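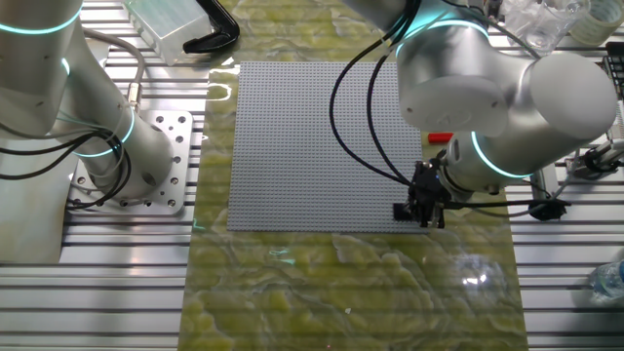 The two-arm cell at Erneck, with the gray studded plate on its green mat.

The fault came in March, after 250 clean cycles. The right arm stopped above the plate and reported a force that did not exist. Grolteck, which runs the cell, changed the gripper first, and this was a mistake. The true cause was a cable - it pulled on the wrist each time the arm turned past 72 degrees. Two weeks of work were lost. The log has 2,895 lines, and the warning is already on the second page.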